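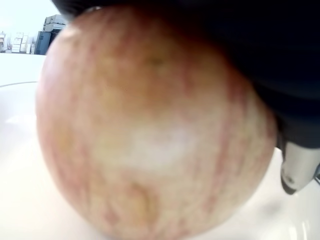 Inventory keeps duplicating items after I load a save

viola_f
ok so I've been making a little farming game in Mugo (version 2, the free one) and everything was fine until I added saving. Now every time I load, whatever is in the backpack doubles. I had 49 turnips, saved, quit, loaded, 98 turnips. Loaded again and it was 196. Funny for a minute but I want to show this to my cousin and I don't want her to be a turnip millionaire. What am I doing wrong??

ostham_dev
Where do you load? If it's in the Room Start event it runs every time you walk into that room. Put it in Game Start.

viola_f
It's in Game Start already. I moved it there last night after reading the other thread and it still does it

ruwan.e
You're probably not clearing the list first. Load in Mugo adds to whatever is there, it doesn't replace it. So if your backpack object already fills itself up from the save when it's created, and then your own load block runs, you get two lots. Try a Clear List block right before Load List.

ostham_dev
that's a band-aid though. If it's loading twice you want to find out why it's loading twice, or you'll have the same thing with money and quests and everything else

ruwan.e
Sure, but she asked about the backpack, and clearing before loading is good practice anyway. I do it in all my projects.

ostham_dev
And I've seen people wipe their whole save doing that, when the load fails and then autosave kicks in with an empty list. Just saying.

picklejar
does anyone know how to make the camera follow the player

ruwan.e
picklejar please make your own thread :)

viola_f
Ok I put the Clear List in and the doubling stopped! But now I walk into the barn and come back and everything I picked up since the last save is gone. I had a whole pocket of seeds.

ostham_dev
There it is. So something IS loading when you change rooms. Do you have the persistent box ticked on the backpack object?

viola_f
what box

ostham_dev
Click the object, second tab, all the way at the bottom. Persistent. If it's off, the object is destroyed when you leave the room and made again in the next one, and its Create event runs again. I bet there's a load in your Create event.

viola_f
oh no. There is. I copied it from the Uldale tutorial and forgot it was there

ruwan.e
Ha, that tutorial has tripped up so many people. It was written before Game Start was even a thing. Take the load out of Create, tick persistent, keep the one in Game Start. I'd still leave the Clear List in, but ostham and I can agree to disagree on that one.

ostham_dev
We can. Check that the save exists first, then clear, then load. I could live with that order.

Clakholm
Jumping in with a different thing, if your item list gets long you'll want to stop saving each item on its own line. I had 285 items and my save took forever on my old laptop. I switched to one long text string and split it up on load and now it's instant. There's a limit of 300 entries per list in the free version too, I think? Somebody correct me.

ruwan.e
Limit was taken out in the November update, unless you're still on the old one.

Clakholm
I am still on the old one lol. It broke my tile maps when I tried the new one so I went back

viola_f
Mine only has turnips, seeds, a hat and a bucket so I should be ok for now

viola_f
IT WORKS. Saved, quit, loaded, went in the barn, came out, everything is where it should be (and my seeds are safe!). Thank you both so much. Next I'm going to try to make the chickens remember their names, so I will probably be back

ostham_dev
Give each chicken an ID number before you do anything else. Trust me on this.

picklejar
so no camera help?

Last reply 20 May 2025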